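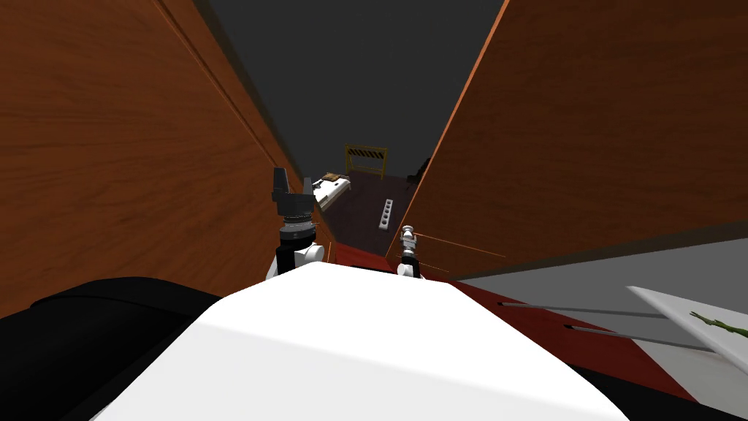 湿度の変化だけで音が変わる作品は、来場者に「変わった」と気づいてもらえるのか。

気づいた人は、長く会場にいた人と、時間をおいて二度来た人に偏っていた。短い滞在の人の多くは、音が変化していることに気づかずに会場を出ている。

空間メディア演習 期末制作報告書
作品名:Pekley
提出日:2023年9月25日

印刷する | メールで送る
シェア 31 コメント 6

1. 制作の概要

Pekleyは、和紙を張った木枠を部屋の中に吊り、紙そのものを振動させて音を出すインスタレーションである。スピーカーの箱は使わない。紙の裏に小型の振動子を貼り、低い持続音を送る。部屋の湿度を測り、その値で音の高さと、音同士のうなりの速さを変える。紙は湿気を吸うと張りがゆるむので、同じ信号を送っても乾いた日とは鳴り方が違う。プログラムによる変化と紙の物理的な変化が重なるところを聞かせたいと考えた。

展示はUrnbridgeにあるBivellという元倉庫の展示室で、7月に行った。会期は6日間、来場者は記録上147人だった。入口の受付表に記入してもらった数なので、記入せずに入った人は含まれない。

2. 動機

前年度の演習で、人の動きをカメラで読み取って映像を変える作品を作った。来場者は手を振り、映像が動き、それを確認すると次の展示に移っていった。反応がはっきりしていたため評判は悪くなかったが、制作者としては物足りなさが残った。装置を試して終わりになっており、作品の中にいる時間がほとんどなかった。

今回は、反応が遅く、誰の行動が原因なのか特定しにくい入力を選ぶことにした。候補は室温、気圧、床の荷重、湿度だった。室温は空調の影響が強すぎる。気圧は室内の人の有無とほぼ関係がない。床の荷重は反応が速く、前年度と同じ問題が起きると考えた。湿度は天気に左右されるが、人が集まると呼気で少しずつ上がる。天気という大きな動きの上に人の影響が薄く乗る形になり、これが目的に合っていた。

3. 構成

3.1 紙と木枠

紙は厚さの違う和紙を数種類試した。薄いものは高い音がよく出るが、吊った状態でしわが寄りやすい。厚いものは低音に向くが、湿度による変化が耳でわからなかった。最終的には中くらいの厚さのものを選び、枠の大きさを変えることで音域を分けた。

紙は水で薄めたでんぷん糊で張り、霧吹きで全体を湿らせてから一晩置いた。乾くと縮んで張りが出る。障子の張り替えと同じ手順である。最初の数枚は霧吹きの量が多すぎて、乾く途中で角が裂けた。枠の角に細く切った紙を先に貼って補強したところ、裂けなくなった。

木枠は杉の角材で作った。接合は相欠きにして木工用接着剤で固定した。はじめは金具で留めていたが、低音を出したときに金具がびりつき、その音のほうが目立ってしまった。

3.2 振動子と回路

振動子はコイン型のもので、両面テープで紙に貼った。貼る位置で音色がかなり変わる。中央に貼ると低い音が大きくなるが、紙の揺れが大きく、テープがはがれやすい。端に寄せると音は小さいが安定する。中央から枠の短辺の三分の一ほどずらした位置に落ち着いた。

湿度センサーは市販のモジュールで、マイコンボードとともにChuangから購入した。センサーは天井近くと、来場者が座る長椅子の背の裏に置いた。天井近くの値は天気の変化を、長椅子の値は人の影響を見るためのものである。値は30秒ごとに読み、直近の値を平均してから音の計算に渡した。平均を取らないと、扉が開いた瞬間に値が跳ね、音程が急に動いてしまう。

3.3 音の計算

音はすべて正弦波と、その倍音を弱く重ねたものである。枠ごとに基準の高さを決め、天井側の湿度が上がると全体がゆっくり下がるようにした。長椅子側と天井側の差が大きくなると、隣り合う枠の音の高さがわずかに離れ、うなりが速くなる。人が座っている間だけ部屋の音がざわつく、という状態を目指した。

下げ幅の決定には時間がかかった。大きくすれば変化はわかりやすいが、紙の共振から外れて音が急に痩せる。小さくすれば音は豊かなままだが、変化がわからない。枠を吊った状態で信号の高さを少しずつ動かし、音量が落ち始めるところを枠ごとに書き留めて、その範囲の中で動くように制限をかけた。

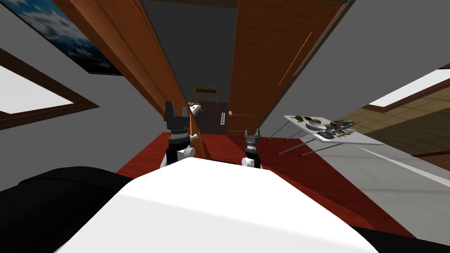
制限の値は、制作室で決めたものがBivellの展示室ではそのまま使えなかった。展示室は天井が高く、床がコンクリートで、低い音が長く残る。制作室で豊かに聞こえた音が、会場では濁って聞こえた。搬入の日に全部の枠の音量を下げ、低い音を受け持つ枠は壁から離して吊り直した。吊り位置の変更で配線が足りなくなり、延長用のケーブルをその場で作った。

4. 展示の経過

初日は雨で、開場時から湿度が高かった。音は設定した範囲の下限に張りつき、ほとんど動かなかった。来場者が増えても変化が出ない。閉場後にプログラムを直し、開場時の値を基準として、そこからの差で音を動かす方式にした。この変更によって、天気の違いがそのまま音の高さに出るという当初の考えは弱まった。会期中に一日ごとの違いを聞き比べられるのは制作者と受付の担当くらいなので、やむを得ない判断だったと考えている。

二日目以降は動作が安定した。晴れた日の午後、紙の張りが強くなり、高い音を受け持つ枠からかすかに金属的な響きが出た。これは計算に入れていなかったが、よい響きだったので手を加えなかった。

三日目に、振動子のテープが一か所はがれ、振動子が紙に触れたまま垂れ下がった。紙をたたくような音が続き、来場者の一人はそれを作品の一部だと思って聞いていたという。受付から連絡があり、閉場を待たずに貼り直した。同じ両面テープでは再発すると考え、その夜に全部の振動子を和紙の小片で上から押さえる形に変えた。以後、はがれたものはない。

最終日の前日には、長椅子側のセンサーの値が途切れた。原因はコネクタのゆるみで、差し直して復旧した。値が途切れている間は最後の値を保持する作りにしていたので、音は止まらなかった。ただし、いつから途切れていたのかは記録が残っておらず、わからない。動作記録を別のファイルに書き出す機能を、時間がなくて省いたためである。

5. 来場者の反応

出口に感想用紙を置き、31枚を回収した。設問は「音は変わりましたか」「変わったとしたら、何が原因だと思いましたか」と、自由記述の欄とした。作品の解説は出口側の壁に貼り、入口には題名だけを掲示した。先に湿度のことを読むと、それを確かめる聞き方になると考えたためである。

音が変わったと書いた人の多くは、原因として自分の歩く位置を挙げた。これは実際に起きていることで、部屋の中で立つ場所を変えれば、聞こえる音の混ざり方は変わる。作品側の変化よりもこちらのほうがずっと大きい。制作中は自分たちが装置の横に座って聞いていたので、この点を軽く見ていた。

原因に湿気や空気を挙げた人は少なかった。そのうちの一枚には、長椅子に座っているうちに人が増え、音が細かく震えるようになった、人の気配で鳴っているのかと思った、と書かれていた。こちらの意図に近い受け取り方である。

自由記述では、紙の匂い、糊の匂いについて書いたものが複数あった。音が眠くなる、空調の音と区別がつかない、という感想もあった。空調については搬入時に展示室の管理者と相談したが、夏の会期中に止めることはできず、風量を弱にして運転した。低い音を受け持つ枠の基準の高さが送風音の成分と近く、重なって聞こえていた可能性がある。

解説の文が長すぎるという指摘もあった。読み返すと、使用した部品の説明が半分近くを占めており、部屋に戻ってもう一度聞こうと思わせる文にはなっていなかった。会期の途中で短いものに差し替えるべきだった。

6. 費用と作業時間

費用で最も大きかったのは振動子とアンプで、次が和紙だった。和紙は試し張りの分を見込んでおらず、途中で買い足した。木材は学内の工房の端材を一部使った。

作業時間は枠の制作に最も多くかかり、音の計算に使えた時間が予定より少なくなった。枠の形が決まるまで紙の共振を測れないので、音の調整はどうしても後に回る。小さな枠を一つだけ先に完成させ、それで音の調整を始めておけば、会場での手直しは減らせたと思う。

7. 課題

反応の遅い作品を作るという目標は、機構としては達成した。一方で、変化が起きるまで来場者に留まってもらう工夫が足りなかった。長椅子は入口から見て枠の陰になり、座ってよいものかどうか迷った人がいた。枠の並びを変え、入ってすぐに長椅子が目に入るようにすれば、滞在の長さは変わったかもしれない。

滞在時間の記録も取っていない。冒頭で述べた気づきの偏りは、感想用紙の記述と受付の担当への聞き取りによるもので、測定の裏づけはない。再展示の機会があれば、受付表に入場と退場の時刻の欄を加える。

技術面では次の点を直したい。

・センサーの値と音の設定値を時刻つきで保存する
・コネクタを抜け止めのあるものに替える
・低い枠の基準の高さを、会場の空調音を録音してから決める
・枠を分解できる構造にする。今回は組んだまま運搬し、車への積み込みで紙を一枚破った

枠は現在、制作室の棚に立てて保管している。9月に入ってから一部の紙にたるみが出ており、次に使うときは張り直しが必要になる。

印刷する | メールで送る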